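Sweet potato

I've been growing sweet potatoes long enough to have opinions, so take this entry as a fairly personal one. The sweet potato (Ipomoea batatas) is a trailing vine in the morning glory family, and it's only a distant relation of the ordinary spud. It came out of tropical America and had reached Polynesia well before Europeans turned up, and people still argue over how (I love a good vegetable mystery!).

In Australia you'll hear the orange-fleshed kinds called kumara, a word borrowed from across the Tasman, where it covers the whole lot. Skin colour tells you less than you'd think. A red or purple skin can have white, cream or yellow flesh under it, and I've been caught out more than once while planning a pie.

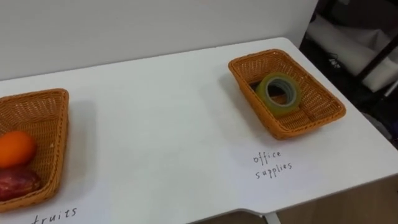
Growing them is easy if you've got warmth. You start with slips, the leafy shoots that sprout from an old tuber, and poke them into mounded soil once the nights are mild. My patch at Borncombe is sandy and drains beautifully, and the vines take over the path by February. Go easy on the nitrogen or you'll get a jungle of leaves and roots like bootlaces. Most of mine are ready in five months or so.

After digging comes curing, a week or more somewhere warm and humid, which toughens the skin and lets the starches start turning to sugar. Keep them out of the fridge, too, as the cold gives them a hard centre that never cooks out.

For eating, I roast mine whole at 190 degrees until they ooze a bit of syrup. Allow 2 medium ones per person if you're feeding my lot. The young leaves are good as well, wilted with garlic, and they're a proper everyday green across much of Asia and the Pacific.

See also: Yam, Oca, Taro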